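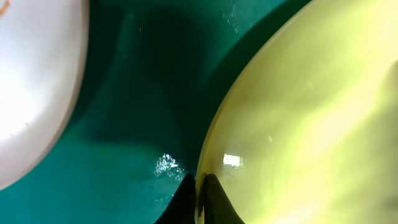

Figure 4. Wrist view, fingers open at the rim of the yellow bowl.

The rim detector of Flunov runs on the wrist image only. Glare on the teal surface was first taken for an edge, so we mask saturated pixels before the arc is fitted. The fit uses 700 edge points.
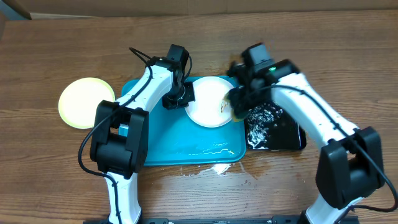

4.2 Sharing one plate between two arms

The planner gives each arm its own region and a lock on the plate. A lock is released after 20 control steps without contact. When both grippers are over the same plate, as with the yellow-green one on the tray, the head camera loses much of the rim, and the wrist estimate is used alone.
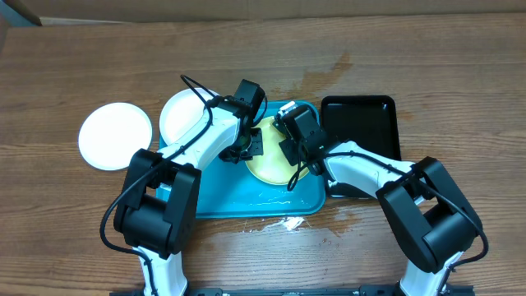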